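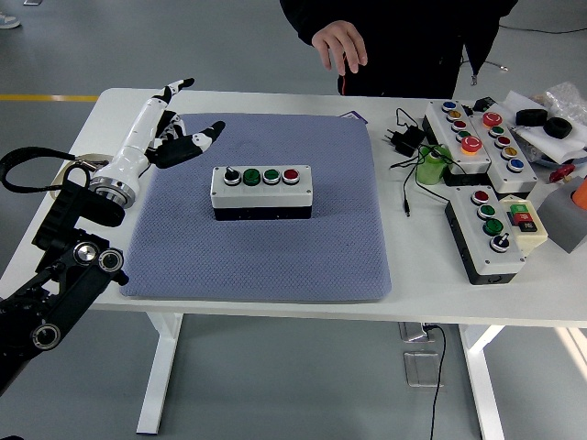

Jennylyn Tagle wrote back that the stop count in the first release could not be right, and asked which of the red buttons we had been calling a stop. She was correct. The label file treated a plain red push button and a red mushroom-head button as the same class, and anyone who trained a stop detector on it would have learned the wrong thing. Version 2 of the card starts from her message.

Gistent Button Press Faults, version 2

Summary

Gistent is a set of 3000 recorded attempts at pressing and turning controls on push-button boxes with a humanoid hand mounted on a robot arm. Of those, 49 are marked as faults. A fault here means the hand touched a control it had not been told to touch, pushed a box out of position, or kept pushing after the controller had reported contact. The fault episodes are the reason the set was released. The rest are there so that the faults can be compared with ordinary runs on the same table.

The recordings were made at the Hakinberg workshop in June. Ronaldo Lumbao ran the arm controller and wrote the fault log. Questions about labels go to Jennylyn Tagle, who took over the label file after the first release.

What went wrong

The task was simple. The arm was told to press one green button on a box with a selector switch, two green buttons and one red button in a row. In most runs it did that and withdrew. In the fault runs a finger that was supposed to stay folded came down with the pressing finger, or came down late, and landed on the neighboring control.

We first put this down to calibration, recalibrated the wrist, and went on recording. That was a mistake. The faults continued at the same rate, and we lost half a day of recordings that had to be relabeled.

The cause was in the hand driver. When the driver missed a reply from a finger, it repeated the last command it had sent to that finger. If the last command was "close for press", the finger closed again on the next approach. The driver wrote this to its own log at debug level, and our recorder did not save debug messages. The arm side saw nothing wrong, so the controller marked the run as a success whenever the target button also registered.

The safety part

Two of the fault runs involved the stop circuit. In both, the operator pressed the emergency stop and the arm halted, but the hand did not. The arm and the hand were on separate supplies, and only the arm supply went through the stop relay. The fingers kept closing until the press command timed out.

There were no injuries. The hand is not strong, but it can pinch, and people on this project routinely stood within reach of the table to reset boxes. We stopped recording the same afternoon. The hand supply was moved onto the stop relay before any further runs, and the change was tested with 50 stop presses, half with the fingers moving and half with them holding. The hand lost power on every press.

If you are copying this setup, check which supplies your stop button cuts. Do not rely on the software state. Ours said "stopped" in both runs.

Changes from version 1

- The class "stop" has been split into "red_push" and "red_mushroom".
- A field called hand_powered has been added to every episode. It is read from the relay, so it is missing for episodes recorded before the rewiring.
- The field success no longer depends on the target button alone. An episode that registers any other control is now success = false.
- Driver logs are included where we could recover them. Debug lines exist only for episodes recorded after the logging change.
- The folder named pangilinan_old has been removed. It held duplicate episodes under the Pangilinan naming scheme, and several people trained on both copies.

Fields

episode_id: a number, not reused between versions.
target: the control the arm was told to operate.
action: press, turn_left or turn_right.
touched: a list of every control that registered during the episode, in order. Can be empty.
fault: none, wrong_control, box_moved or over_press.
stop_used: true if the operator pressed the emergency stop.
hand_powered: true, false or missing, sampled once per control cycle.
note: free text from the fault log. Spelling has not been corrected.

An episode has only one fault value. When more than one applied, we kept the one that came first. The note usually mentions the other.

Known problems

The touched field depends on the box wiring. A finger that rests on a button without closing its contact does not show up. We know of cases where this happened and assume there are more. Do not read an empty list as proof that the hand touched nothing.

Over_press was judged by one person from the motor current trace. Ronaldo used a fixed threshold in the later recordings and his own judgment in the earlier ones. The threshold is in config/labels.txt.

Clocks on the arm and hand computers drifted apart during long sessions. Episodes are aligned at the first command, so timing near the end of an episode is less reliable.

Turning actions are underrepresented. The selector switches were hard for the hand to grip and we gave up on them early.

Intended use

The set is meant for work on fault detection and on checking success labels. It should not be used to certify a stop function or to estimate how often a hand of this kind will fail. The fault rate reflects one driver bug on one setup.

Loading

Unpack the archive and run the Ornar reader from the top folder:

ornar read gistent_v2 --faults-only

Leave off the last option to get all episodes. The version 1 reader will open the files but silently drops hand_powered, so update it first.

Reporting errors

Send the episode_id, the field you think is wrong, and what you think it should say. Corrections are listed in CHANGES.txt with the name of the person who sent them, unless they ask to be left out.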